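首页 归档 标签 关于 订阅

家庭照片扫描的存储与校验:一年后的记录

2019年1月2日,星期三

去年1月开始处理家里的旧底片和相册,到上周扫完最后一盒。总数是1,036个文件,其中337个来自反转片,其余是彩色负片和纸质照片。扫描本身没有太多可写的,2,000 dpi,16位,反转片单独建色彩配置文件。下面主要记存储和校验,这部分改过两次方案。

第一版方案是直接放在桌面机的机械硬盘上,每周用 rsync 同步到一块外置盘。跑了两个月后发现问题:rsync 默认只比较大小和修改时间,源文件如果发生静默损坏,大小和时间都不变,同步过程不会报告任何异常。加 --checksum 可以强制比较内容,但它只能告诉你两边不一致,不能告诉你哪一边是对的。而且一旦默认以源为准,坏的那份会覆盖好的那份。

第二版给每个目录生成 SHA-256 清单,清单与图像分开存放。校验脚本逐行读取清单,重新计算,不一致的写入日志,脚本不做任何自动修复。修复由人决定从哪一份副本恢复。这一步多花的时间可以接受,全部文件校验一遍用14分钟,瓶颈在硬盘读取,换更快的哈希算法没有可测量的差别。 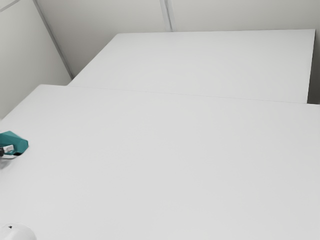
清单格式后来又改过一次。最初用绝对路径,换挂载点之后全部失效,现在一律用相对路径,UTF-8,不带 BOM,换行统一为 LF。文件名在 macOS 和 Linux 之间还有 Unicode 规范化的问题,同一个带重音的字符可能是一个码位,也可能是两个,显示相同,字节不同,清单比对时会当成两个文件。我的处理是文件名只保留 ASCII,原始标题写进元数据。拼接扫描的大幅相册页也归在这一类麻烦里:左右两半各扫一次再合成,接缝处理不好,就会留一条细而淡的线横过去。这种线在缩略图上看不出来,放到100%才有。所以合成前的两个半幅我都保留,各自进清单,合成文件算衍生文件,单独一个目录,丢了可以重做。

目录命名试过按年份,放弃了。多数底片没有可靠日期,冲洗袋上的日期只是送洗日期。现在按物理容器编号,盒号、袋号、片号,各自补零到固定位数。查找靠元数据,目录只负责和实物对应。这样底片放回原袋以后,从文件名可以直接找到袋子。

元数据写在 XMP 附属文件里,不写进 TIFF。原因是任何对 TIFF 的写入都会改变哈希,补一个人名就要更新一次清单,久了就分不清哪次变化是有意的。附属文件另有一份清单,允许变动,每次变动提交到 git。图像清单从生成之日起不再修改,只追加。

副本目前三份:桌面机一份,外置盘一份,异地一份。异地那份用 Zamani 的冷存储,上传前在本地打包加密,每盒一个包。选每盒一个包是折中,包太大则取回一张图要下载很多无关内容,包太小则按请求次数计费不划算。我试取过一个包,解密后与清单比对一致。只试过一次,样本太小,今年准备每季度随机抽一个。

之前也试用过 Udent,它的客户端会在上传时改写文件修改时间,对哈希没有影响,但我的增量脚本用到了时间戳,因此停用。这是我的脚本的问题多于它的问题。

还没有解决的:

外置盘的通电间隔。资料说法不一,我暂定每季度通电并完整读一遍,与抽查放在同一天。

纠错码。PAR2 可以给每个包加百分之十的冗余,能修复小范围损坏。三份副本的情况下收益有限,但成本也低,倾向于加上,先拿反转片那部分试。

加密口令的保管。目前纸面一份,放在与异地副本不同的地方。如果只有我一个人知道怎么解,这些照片对家里其他人等于不存在。解包步骤已经写成一页说明,还没有让别人照着走过一遍。

脚本整理后会放上来,现在里面还有写死的路径。

评论(4)

grekach_nas:静默损坏这块建议直接上 ZFS,定期 scrub,有镜像的话能自动修。自己维护清单迟早会漏。

博主回复:考虑过。清单的好处是不依赖文件系统,拷到哪里都能验。两者不冲突,下次换机器会一起用。

老底片:请问彩色负片去色罩是扫描时做还是后期做?我这边扫描软件自动去的总是偏青。

博主回复:后期。扫描时关掉所有自动项,按正片模式存线性数据,再单独反转。偏青先检查片基取样的位置,要取未曝光的片边。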